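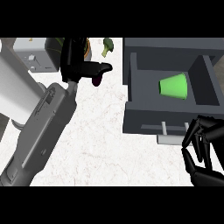

Joltari: Two-Arm Kitchen Tasks in Simulation
Project report, November 13, 2024
Dušan Vlček, Wendelin Rüegg

1. Task

The simulated robot must open a counter drawer with the right hand while the left hand holds a vegetable. The drawer contains a cup lying on its side. Other food items and an appliance stay on the countertop as clutter. A run counts as complete when the drawer is open and the vegetable is still in the left hand.

2. Training data

We recorded 539 demonstrations by teleoperation. Runs in which the left hand hit the appliance were removed before training. Start positions of the vegetable were shifted by up to 2 cm between runs. The marble texture of the countertop was kept the same throughout.

3. Controller

Both arms are driven by one policy. An earlier version, Leven, used a separate policy for each arm and was dropped in January after the arms fell out of step during the pull. Finger joints are commanded directly.

4. Evaluation

Each checkpoint was run 100 times with new start positions. The most common failure was the right fingers slipping off the end of the handle bar. Dropped vegetables were less common and occurred mostly when the left wrist turned during the pull.

5. Open items

Contact settings for the handle still need tuning. Closing the drawer has not been tested.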